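Peltik: Sorting Control Components With Two Arms
Student project report, spring term
Noémie Zacharias, Ok-hee Kwon, Gøran Lundgren
Project advisor: Frøydis Eide

What we set out to do

Peltik is our two-arm sorting project. The idea came out of the Hisbridge repair workshop, where old control panels get stripped and the small parts all end up in one box: pushbuttons, switches, selectors, emergency stop buttons. Somebody then has to pick through that box by hand. We wanted two arms to share the job, each one working its own side of a table, and we wanted them to do it without hitting each other. The second part is what most of this report is about, and it taught us far more than the sorting did!

Each arm has a parallel-jaw gripper. The program that decides which arm gets which part is called Runder. Gøran wrote the first version over the January break and we have all had our hands in it by now. Runder looks at the positions of all the parts, gives the ones on the left half to one arm and the ones on the right half to the other, and then hands out the picks one at a time.

The fault

On 18th February we were running a long test. We had planned 300 picks and we stopped at 116, when the two grippers closed in on the same part and touched. The contact was light. Ok-hee had her hand on the stop button already (she says she heard one arm start up too early, and we believe her) and both arms were halted within a second. One fingertip pad was bent and had to be replaced. No one was hurt, and no one was inside the marked area, but we treated it as a real collision and wrote it up that same afternoon.

What surprised us was that Runder had a rule against exactly this. There is a strip down the middle of the table that we call the shared zone. An arm has to ask for the zone before it goes in, and it has to give it back when it leaves. Only one arm can hold it. We had tested this rule many times and it had always worked. 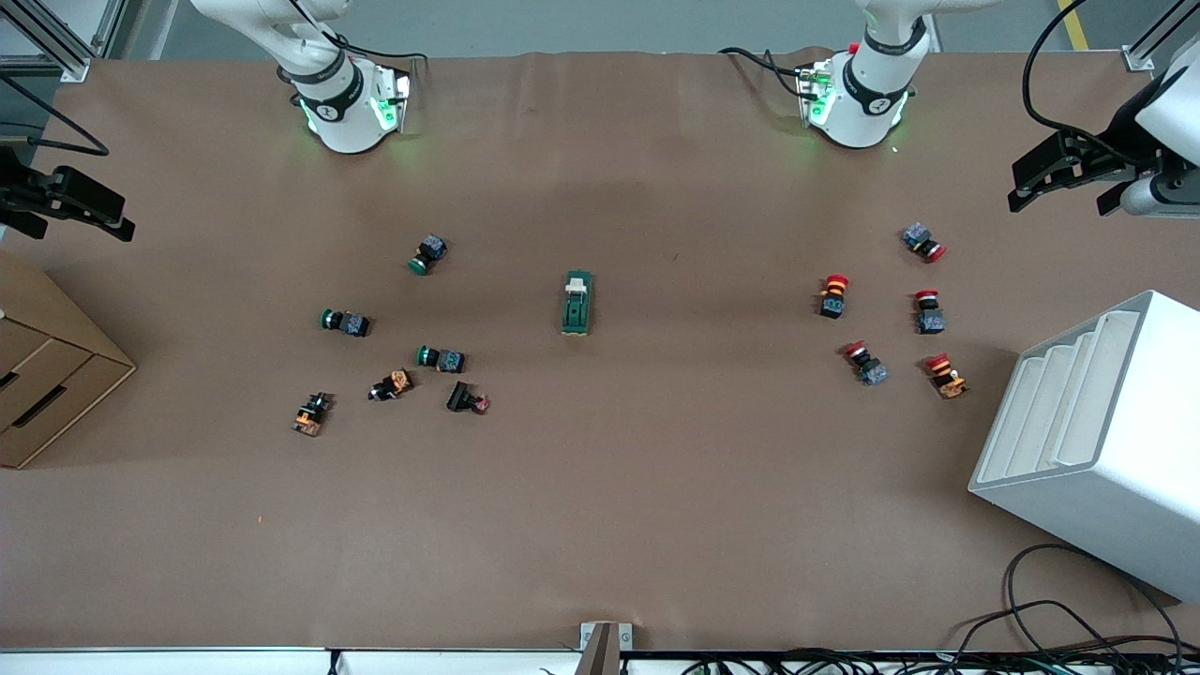

The worktable with the red stop buttons on the right half, green pushbuttons and switches on the left, and the green switch unit in the center.

A part in the center belongs to neither side, and this is the layout we learned the most from. Runder gives a center part to whichever arm is free first. If both arms come free in the same cycle, it is supposed to choose the left. In our version the choice was made correctly, but the request for the zone was sent afterward, in a separate step. Between those two steps the other arm could still look at the list, find the same part unclaimed, and start to move.

How we found it

Frøydis made us put the arms away for a week and work only from the log files. We grumbled, and she was right. Noémie lined up the two logs side by side and noticed that they disagreed about the time. The clocks on the two arm controllers had drifted apart by 254 milliseconds. Runder was comparing those times as if they came from one clock, so a request that was really second could look as if it had come first, and both arms were told yes.

So there were two faults on top of each other:

Choosing a part and claiming the zone were separate steps.
The time stamps came from two clocks that did not agree.

Either one alone would have been hard to notice. Together they needed a part in the center and two arms coming free in the same cycle, and that had never come up in our short tests, where we always put the parts neatly to the left and right. We are a little embarrassed about that.

We then made the fault happen on purpose in the simulator. It came back on the very first evening, and there was cheering — possibly the only time any of us has been so happy to see a crash.

What we changed

Choosing and claiming are now one step. An arm either gets the part and the zone together or it gets neither and waits.

Time stamps are made in one place, by Runder, when the message arrives. The controller clocks are still logged, but no decision uses them.

An arm that is refused the zone backs up to its resting position before asking again. Before, it would hover at the border, and that left very little room if anything else went wrong.

Speed inside the shared zone is down to 30 percent of what it was. This costs us time on every center part. We think it is worth it, and Ragnvald Solberg from the workshop, who signs off on our risk sheet, would not have let us restart without it.

We also changed how we test. Every layout now has at least one part in the middle, and some have parts lying on their sides and pointing every which way, as they would if you tipped out a box.

Results after the fix

We ran the full 300 picks with no contact between the arms. There were missed grips, mostly on pushbuttons lying with the round cap toward the gripper, where the fingers slide off the curve. Those are sorting problems and we are glad to have them back as our main problem.

Still open

We have no independent check on the distance between the arms. Everything depends on Runder being right, and we have seen what happens when it isn't. Ok-hee has started on a small watchdog program that reads the joint positions directly and cuts the motion if the grippers get too close. It works in the simulator and has not been tried on the table. Gøran wants to redo the fingertips with a softer pad for the round caps. Both jobs are on the list for next term, and the logs from the collision are in the project folder for anyone who would like to dig through them.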